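**Unit 6 Handout: Expected Value and the House Edge**

Students should read this handout before the seminar and bring a calculator. The problem set is due in December and is to be submitted through the Uvora course page.

## 6.1 Expected value

The expected value of a wager is the sum of each possible result multiplied by its probability. A wager is called fair when its expected value is zero. Commercial games of chance are seldom fair, and the difference between the fair payout and the actual payout is the source of the operator's income.

Consider a wheel with 40 equal pockets. A player stakes one unit on a single pocket. A fair payout would be 39 units to 1. If the operator pays 37 to 1, the expected result for the player is

(1/40)(37) − (39/40)(1) = −2/40 = −0.05

The house edge is therefore 5 percent of each unit staked.

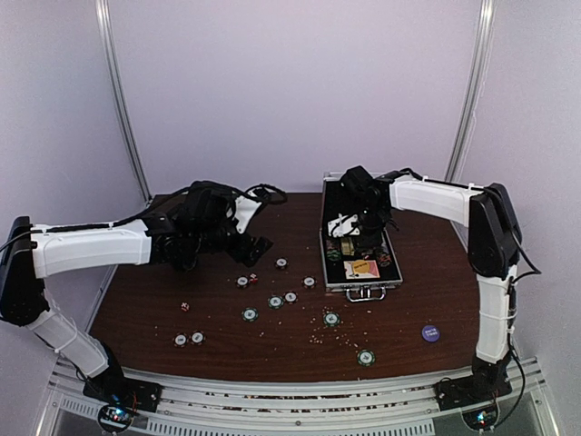

The edge applies to the total amount staked, which is often much larger than the sum a player brings to the table. A player who stakes one unit on each of 700 spins has an expected loss of 35 units, even if the starting purse was far smaller.

## 6.2 Variance

Expected value alone does not describe what a player will experience in a short session. Two games may share the same edge and differ widely in the spread of their results. Students should be able to compute the variance of a single wager and of a series of independent wagers.

## 6.3 Problems

1. Repeat the calculation in 6.1 for a wheel with 107 pockets and a payout of 100 to 1.
2. Find the expected loss over 147 spins of the wheel in Problem 1, with one unit staked each time.
3. Compute the variance of a single wager on the 40-pocket wheel.

Worked solutions must show all steps. Answers given as decimals should be rounded to four places.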